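From: Teresa Witkowska
To: the mending list
Subject: Re: Socks, pairs, and what to do with the odd ones
September

Velimir Vukadinović wrote:
> I have 500 opinions on this and no method. Do you fold them
> flat, ball them up, or just dump them in the drawer? And how
> do you tell the good wool ones from the everyday ones once
> they're all in a heap?

Velimir, I used to be a baller and I've quit! Balling stretches the cuffs, and the ribbing is what goes first on mine. Now I lay everything out on a table, smooth each sock flat with the heel down, and only then start looking for partners. It takes me 11 minutes for a full wash, and that includes chasing Otis off the pile (he likes the thick ones).

For telling them apart I go by feel and by the ribs. My green Rildale pair is a nice wide rib on the leg, plain knit on the foot, and you can find it with your eyes shut. Grays are another matter - I own far too many grays.

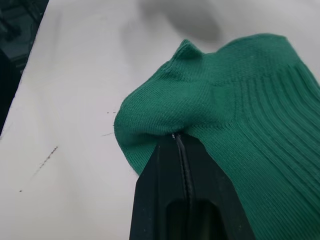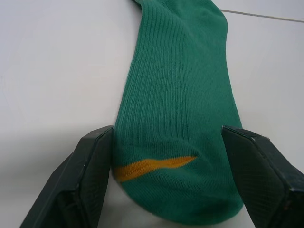
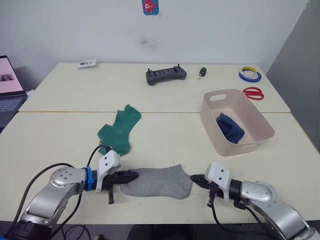 Prirnholm, September

If a sock has a stripe or any bit of contrast color near the toe, turn it so the stripe shows before you fold. Saves so much grief when you're dressing in the dark. Short ankle socks I give a gentle tug from both ends to get the wrinkles out, then fold once. Tall ones get two folds, toe to cuff.

As for odd ones, they go in a plastic basket and get two more washes to find a mate. After that they're dusters, or Żak darning practice for whoever wants them. I've still got some of that yellow wool left if anybody needs a little for a heel.

Does anyone here fold theirs inside out? My sister swears by it and I can't see the point.

Teresa

To leave the list, write to the list owner | © the contributors | Back to top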